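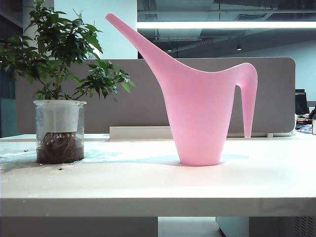 Pink watering can and small potted plant, white table.

Home Notebook Entries Methods Stock Search Log in

Saturday, start 16:00. Substrate moisture, batch 17.

Repeated the dry-down on the Orow mix after Teresa queried the earlier curve. Same tray, same balance, lamps off. Starting mass 2974 g including tray. Readings every half hour until the balance drifted, then stopped and re-zeroed. The first two points after the re-zero are struck out and should stay that way.

The Orow mix loses water faster at the surface than the Cordeiro mix, and the lower layer hardly changes over the same interval. Probe 14 read high again. Swapped it with 16 in the same hole and the offset followed the probe, so the fault is in the probe or its lead - not in the packing. Tagged it and put it in Sérgio's drawer.

Peat fraction in the Cordeiro bag does not match the label sheet. Unnur has the sieve results from May; compare before ordering more.
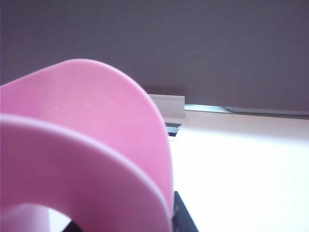 Should the surface be wetted before the first weighing?

Wet it from below, let the tray drain for an hour, then weigh. Top wetting leaves channels in a dry peat mix and the first readings come out low.

To do: recalibrate against oven-dried samples, ask Lurdes for the second balance, redo the Cordeiro run with the lid off. Oven is booked until late - samples are bagged on the lower shelf.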